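# 一条旧艇的冬天

Daltero 船厂在 Cordier 湖的北岸，从 Draltton 镇开车过去，路的最后一段没有铺柏油。二月的湖面是灰的，浮码头上只剩几条没人来领的小艇，其余的都上了岸，架在木墩和钢支架上，盖着白色的收缩膜。风大的时候，膜一整天都在响。

Rafia Ghauri 的船停在 71 号位，在岸上也还叫 71 号位，船厂的人懒得给冬天另编一套号。这是一条带小前舱的日间巡航艇，玻璃钢船壳，单台汽油内置机，前任船主用了很多年，后几年几乎没有下过水。她去年秋天买下来，价钱不高，付完款才认真掀开了第一块地板。

“地板下面是湿的，”她说，“我当时以为是雨水。”

确实有雨水，不过只占一部分。水从三个地方进来：前舱顶的换气窗，右舷护栏的一颗螺栓，还有发动机舱里一截老化的海水软管。前两处水不多，走得慢，顺着内衬往下淌，最后都到了舱底同一个低点。软管那处，船一开起来就漏，停了就不漏，所以看船那天谁也没有发现。

## 先找水，再谈别的

船厂领班 Ehsan Tarar 接手旧艇有一套固定的次序。舱里的垫子、地板、储物箱盖全部搬出来，能拆的内衬拆掉，然后开着除湿机等。等的这段时间什么都不装。船主往往在这时候最着急，天天发消息来问座椅选什么颜色，音响装在哪边。

他用木柄小锤敲甲板，从船头敲到船尾，声音清脆的地方不管，声音发闷的地方用粉笔圈起来。71 号位这条艇被圈了两处，一处在锚机底座旁边，一处就在那颗护栏螺栓周围。夹芯甲板的毛病大多出在开过孔的位置。当年装配的人钻了孔，打了胶，胶过了若干年变硬，水沿着螺纹渗进轻木芯材，芯材泡软以后，上面的玻璃钢踩着就有弹性。

锚机旁边那处面积不大，Tarar 从舱内一侧下手，切开下层蒙皮，把烂掉的芯材抠出来，等四周干透，换上新的芯材，再糊回去。从下面修很费腰，树脂会往脸上滴，好处是甲板表面的防滑纹保住了，外面看不出动过。护栏螺栓那里更简单，孔扩大，掏掉一圈软芯，灌满加了填料的环氧，固化之后在环氧里重新钻孔。以后即使密封胶再失效，水碰到的也是环氧，进不了芯材。

密封胶的选择在船厂里一直有争论。Tarar 习惯在水线以上的五金件用丁基胶带，便宜，不会固化，多少年以后还能拆。学徒 Atif Bangash 喜欢管装的聚氨酯胶，粘得牢。Tarar 的回答是牢过头了，下一个拆它的人会把胶衣一起撕下来。两个人各用各的，前提是水线以下的通海件一律按 Tarar 的办法做。

## 电线

打开仪表台背面的时候，Ghauri 正好在场。里面有原厂的线，有前任船主加的线，也有更早某个人加的线，颜色没有规律，好几处接头是拧在一起再缠胶布。一根红线走到一半变成了白线。鱼探仪早已拆走，它的供电线还在，一直通着电，线头塞在一团海绵里。

Khurram Rizvi 是船厂请来做电气的，平时在 Draltton 镇上修工程车，冬天有一半时间在船上。他花了一个上午，只做一件事：画图。每根线从哪里来，到哪里去，中间有没有保险，都记在一张大纸上，用夹子夹在挡风玻璃后面。图画完，他拿剪刀把没有去处的线全部剪掉抽出来，装了满满一纸箱。

剩下的线他重新编排。启动电池和生活电池分开，各有一个总开关，中间加一个并联开关应急。舱底泵直接接在电池上，不经过总开关，船主离船断电以后，浮子照样能让泵工作，这条支路单独上了一个 5 安的保险。所有接头用带热缩管的压接端子，镀锡铜线，每隔一小段就固定一次。船上的线怕的是晃，导线在一个接头旁边反复弯折，铜丝一根一根断掉，表面上绝缘皮还是好的。

生活电池换成了 200 安时的磷酸铁锂。Rizvi 起初不太赞成，他认为这条艇上只有一台小冰箱、几盏灯和一个水泵，铅酸足够。Ghauri 看中的是重量，旧电池箱在船尾左侧，两块铅酸电池让船停着时总是略微向左歪。新电池轻得多，位置也挪到了靠近中线的座位底下。代价是发电机那边要加一个直流充电器，不能让锂电池直接从发电机取电，否则发电机长时间满负荷，很容易过热。

充电器用的是 Komton 的产品，装在发动机舱外面、通风好的侧壁上。说明书要求四周留空，Rizvi 又多留了一些。他对安装位置很挑剔，凡是伸手够不着、蹲下看不见指示灯的地方都不肯装，理由是这样的设备出了毛病没有人会去管。
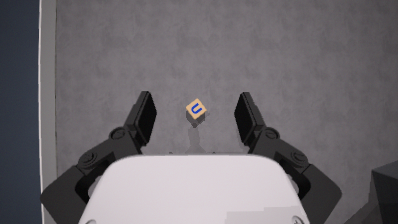
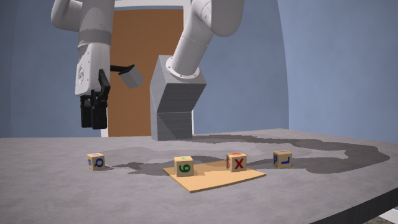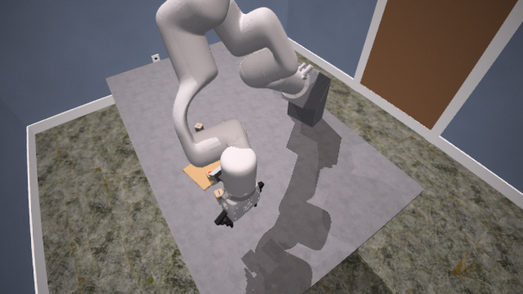 ## 能睡人的前舱

前舱不大，一张 V 形铺，坐起来头会碰到舱顶。前任船主把它当仓库用，救生衣、旧缆绳和一顶坏了的遮阳篷塞在里面，垫子发了霉。Ghauri 打算夏天在湖上过夜，这是她买这条艇的主要原因。

负责内装的 Macarena Goicoechea 先拆垫子。旧海绵全部扔掉，只留外套做纸样，尺寸也没有完全照搬，V 形铺中间的补板原来比两侧低了一指，睡下去正好硌在腰上，她让木工把托条抬高，三块垫子才真正平齐。新海绵选闭孔与开孔两层叠合，下面铺一层带空隙的透气网垫。人睡一夜呼出的水汽会在冷的玻璃钢表面凝结，垫子直接贴着铺板，早上翻过来底下就是湿的。很多人以为船又漏了，到处打胶，问题其实在通风。

换气窗本身也重做了。亚克力板已经布满细裂纹，铝框还可以用。她把框清理干净，换新板、换密封条，四周留出热胀的余量。装好以后用水管对着窗冲，舱里放一张牛皮纸，冲完看纸上有没有水印。第一次有，在左后角，拆下来重装。第二次没有。

舱壁的内衬原先是粘上去的植绒，受潮后成片往下掉。Goicoechea 没有再贴新的植绒，改用薄板条，刷白漆，用螺丝固定，板条后面留空，空气可以走。以后要查线或者查漏，拧几颗螺丝就能拆开。灯是两盏小阅读灯，暖色，各带开关。她原本还画了一个书架，Ghauri 想了想没有要，那个位置留给了一条搭毛巾的横杆。

驾驶舱里有一个小水槽，以前的水箱是软袋，固定不牢，开船时会在柜子里滑来滑去。换成了 20 升的硬壳水箱，用绑带压住，加水口开在柜门里面，没有再给甲板添一个孔。水泵是脚踩的。Ghauri 的朋友劝她装电动压力泵，她用过别人船上的那种，半夜打开水龙头，泵一响，全船的人都醒。

排水倒是改了一次方案。水槽原来的排水管从右舷出去，出口离水线太近，船向右一倾，湖水会倒灌进槽里。出口往上挪了一掌，旧孔按前面说的办法磨成斜坡，一层层糊上玻璃布补平。补孔的胶衣颜色调了几次，晴天看还是略微偏黄，Ghauri 说可以，就停在那里了。

## 发动机那一边

发动机的情况比预想的好。压缩数值各缸接近，机油里没有水，皮带和叶轮该换的都换了。软管全部更新，漏水的那一截拿在手里一捏就裂。排气弯管拆下来看过，内壁有锈，厚度还够，Tarar 的意见是再用一季，明年冬天换新的。Ghauri 在本子上记了一笔。

尾机的波纹套是必须换的。那是一圈橡胶，外面是湖水，里面是船，平时看不见，破了船会沉。旧的一只表面还有弹性，褶子底部已经有了裂口。Bangash 第一次独立做这项活，装好后 Tarar 把卡箍的位置又检查了一遍，转动尾机到两侧极限，看橡胶有没有被夹住。

油箱是另一件麻烦事。里面存着放了不知多久的汽油，颜色发暗，气味刺鼻。抽油那天船厂把附近的加热器都关了，除湿机也停掉，通风机开到下午才允许继续干活。油箱是铝的，底部垫着一条旧橡胶，橡胶吸水，铝在那条线上会腐蚀。好在只有浅坑，用内窥镜从油位传感器的孔里看，内侧完好。垫条换成不吸水的塑料条，油管、滤芯和加油口软管一起换掉。

发动机舱的抽风机原先接反了，把风往里吹。Rizvi 是拿一片纸巾试出来的。

## 账怎么算

Ghauri 不愿意公开总数，只说翻修的钱已经超过买船的钱，电气占的比例最大，内装其次。船厂按工时报价，每个星期五给她发一份清单，哪几件做完了，哪几件又牵出新的问题。她最初列的单子只有一页，后来变成了三页，中间她划掉过一些：新的遮阳架没有做，仪表台面没有换，拖车的轮毂自己动手。

拿同样的钱去买一条年份新一些的艇，可行吗？Tarar 觉得看人。他见过有人翻修到一半停下来，船架在院子里，膜破了，又淋了两个冬天，前面做的全部白做。他建议准备买旧艇的人先请人验船，验船时务必下水开一趟，回来立刻掀地板看舱底。岸上看得再仔细，也看不出软管在压力下漏不漏。

另外几样东西，他认为不该省：舱底泵、通海阀、尾机的橡胶件和电池的保险。垫子可以晚一年，音响可以晚很多年。

Goicoechea 对最后一句有不同意见。她说前舱不舒服，人就不会上船过夜，不上船过夜，这条艇一年也就开几次，毛病反而更多。她做过的船里，保养得好的几条，船主都是常住在上面的。

## 下水以前

湖上的吊机要等水位涨起来才恢复使用。眼下这条艇的甲板已经封好，电池装上了，前舱的垫子裹着塑料膜堆在 Goicoechea 的工作间里，要等木工最后一遍漆不再有气味才搬上船。船底还差防污漆，Tarar 要等气温合适。Cordier 湖是淡水，船厂在这里一向用硬质底漆，刷两遍，水线一带多加一遍。

Rizvi 的那张线路图重新誊过，过了塑，贴在仪表台检修门的背面。图上每根线有编号，线上套着同样的号码管。纸箱里的旧线被 Bangash 拿去卖了废铜。

船名还没有定。尾板上原来的字已经磨掉，留下一块颜色较浅的底子，抛光过两遍，斜着看仍能认出旧名字的轮廓。Ghauri 打算等下水那天再贴新的，贴字的人要提前约，她还没有打电话。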